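Dikitz Open Day: Frequently Asked Questions

Updated September 5, 2018

Where is the open day held?

At the Dikitz workshop in Welen. Use the entrance on Gunn Street. The door on the loading side stays locked.

Do I need a ticket?

Entry is free, but the arm demonstration needs a timed slot. Each slot takes 30 visitors and lasts 33 minutes, including questions. You can book through the Rikusar project page. If a slot is full, ask at the desk when you arrive. People do cancel.

What is the demonstration about?

It covers close work at the wrist. The table has a hand with a white band around the wrist, and the grippers work next to it. Straps and sleeves are hard for a robot because they bend and fold, so most of the talk is about how the arms are moved into position. 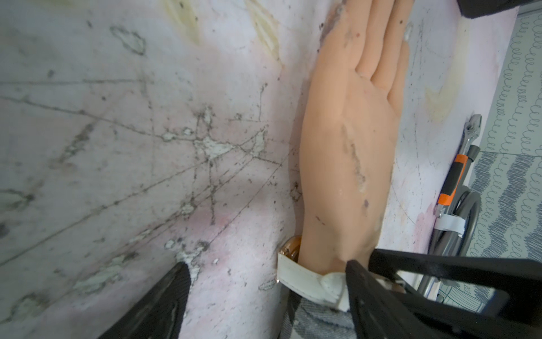 A visitor to the January open day wrote to say that the arms moved more slowly than expected, and asked whether they could be run at full speed for at least part of the slot. We keep them slow for the whole demonstration. The talk follows each move and would not keep up otherwise.

How many robots will I see?

Two arms, bolted to the front of the same table, one on the left and one on the right. They are used together for most of the session.

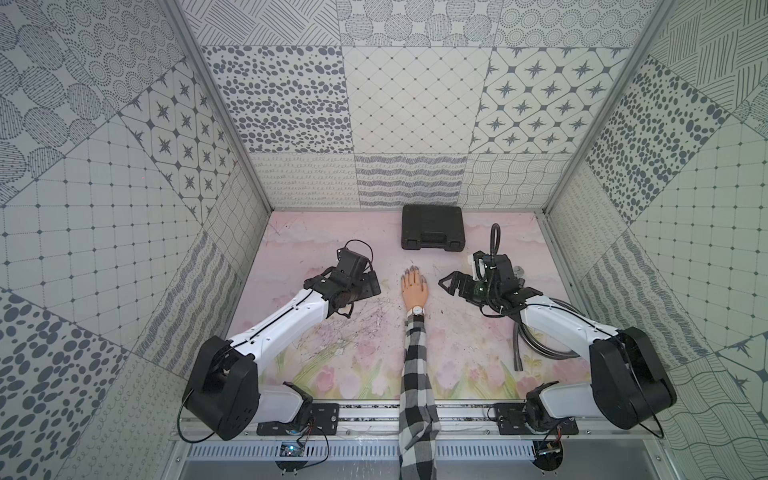 Both arms at the demonstration table, Welen.

Where should I stand?

Behind the yellow line on the floor. There is a step at the back for children and anyone who can't see over the first row. Wheelchair users can go to the left end of the line, where the view is just as good. 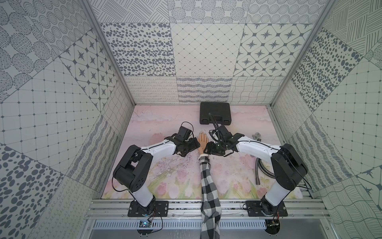
Bags and coats go on the hooks by the entrance, and large items can be left at the desk. Please don't hand anything over the line or ask for it to be put on the table. Items already there, such as the black case with the carrying handle near the back wall, are part of our setup and stay where they are.

Can I take photos?

Yes, without flash. Tripods are fine in the last slot of the day only.

Is it noisy?

No. You can hear the presenter without a microphone from anywhere along the line.
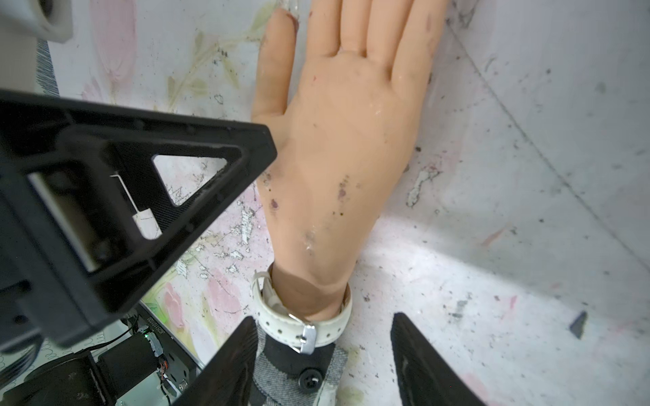
Dikitz Visitor Guide, page 67

Can schools book a group?

Yes. Groups have their own morning session, and teachers should write to us before booking travel. We need the number of students and the age of the youngest.

Is there parking?

The lot across Gunn Street is free on open days. It fills up early, and the bus stops at the corner.

Related pages

Getting to Welen
Book a demonstration slot
School visits
The Rikusar project
Open day: January report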